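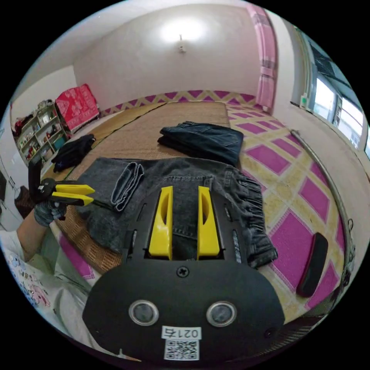

4. Recording the jeans-folding set

Okay, this is the part of the Rosser kit I like best. You'll do the same short job over and over, and every run becomes one example for the learner. My own Lorketby set came to 1,315 runs, all of it pants on a bed.

4.1 Spread one pair flat, back pockets up. Leave the cuffs however they fall – crooked starts are good for the set!

4.2 Check that both yellow fingers show in the preview before you press record.

4.3 Fold one leg over, pause for a beat, then go on to the next fold. I count to 2 in my head (out loud if I'm tired).

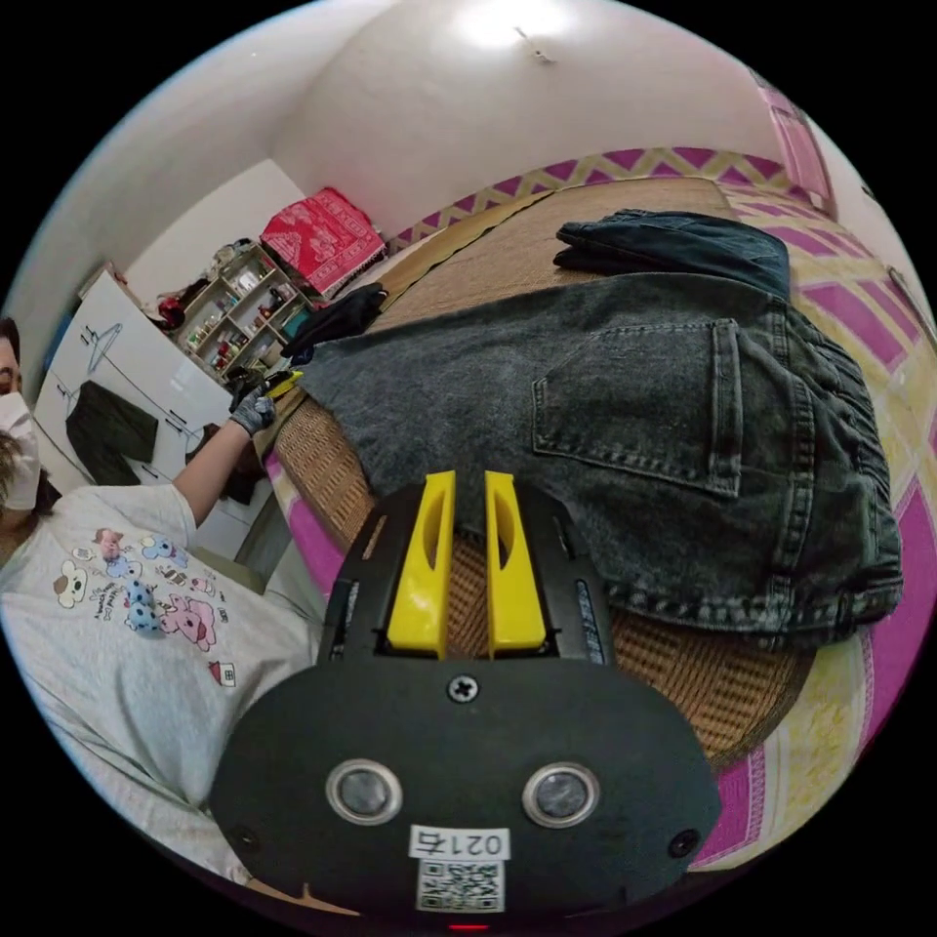
Step 4.3: gray jeans on the mat, one leg section tucked over at the far end.

Note: Gloves are fine. Just stick with the same pair for a whole batch, and write the color in the batch notes.

Caution: Keep your sleeves and hair clear of the fingers when they close. They pinch harder than you'd think.

4.4 When a pair is done, set it to one side and start the next. You can leave finished pairs in view, and other clothes too. I do, and Metach takes those runs with no complaints.

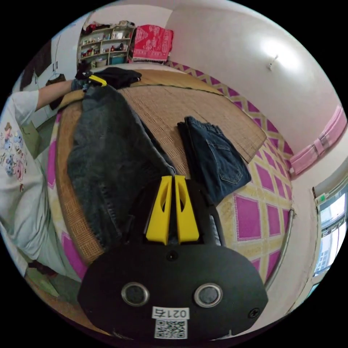
Step 4.4: a folded blue pair beside the long gray garment, with black clothing at the head of the bed.

4.5 Save after every 9 runs. Nidesness names the files for you, so please don't rename them by hand – I did that once and spent an evening matching them back up.

4.6 If a run goes wrong halfway, keep it and tag it "partial". Go to section 5 for uploading.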